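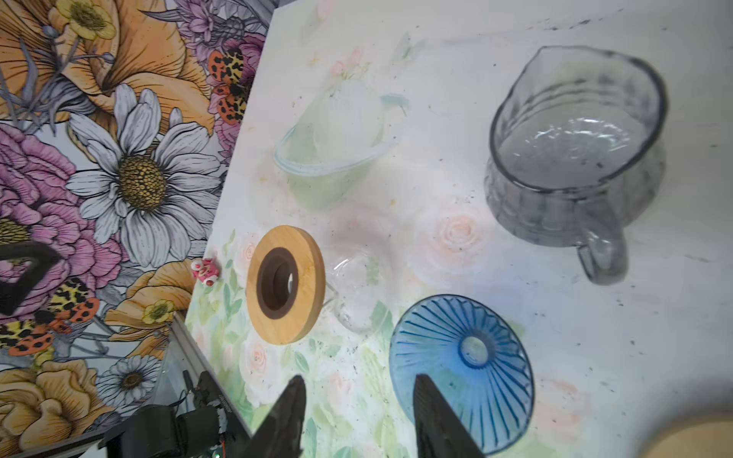 Money and Government

What Is a Tax?

A tax is money that people and businesses pay to a government. The government uses it to pay for things that many people share. Roads, public schools, libraries, fire trucks and parks are all paid for with taxes, at least in part.

You have probably paid a tax already. If you buy a toy in most parts of the United States, the price at the register is a little higher than the price on the tag. The extra money is sales tax. The store collects it from you and sends it to the state or the city.

How sales tax works

Let's say the town of Stunari has a sales tax of 9 percent. Percent means "out of every hundred," so for each dollar you spend, you pay nine cents in tax. A book that costs $3 would have 27 cents of tax added to it. You would hand over $3.27.

Not everything is taxed. Many states do not charge sales tax on most groceries, and a few states have no sales tax at all.

Other kinds of tax

Income tax is paid on money that people earn. When Conceição Falcão gets her paycheck from the Vadix shoe company, part of her pay has already been taken out and sent to the government. This is called withholding. Once a year she fills out a form called a tax return. It shows how much she earned and how much tax she should have paid. If too much was taken out, she gets some back — this is a refund. If too little was taken out, she has to pay the rest.

Property tax is paid by people who own land or buildings. The more a house is worth, the higher the tax usually is. In many towns this money helps pay for the schools. People who rent don't get a property tax bill, but their landlord does, and part of the rent may go toward it.

Where does it go?

Stunari has 4000 people. Last year the town needed a new roof for its library on Pillay Street. A roof like that costs far more than one family could pay. When everyone in town pays a share, the cost for each person is small.

The people who decide how to spend the town's money are elected. They write a plan called a budget, which lists how much money will come in and what it will be spent on. Adults in town can go to meetings and say what they think of it. Kids can often go too.

Words to know

Budget: a plan for how money will be spent.
Income: money a person earns or receives.
Refund: money that is given back.
Tax return: the form a person fills out to report income and tax.

Try it

Find a store receipt at home and look for the line that says "tax." Which costs more, the tax or the cheapest thing on the receipt?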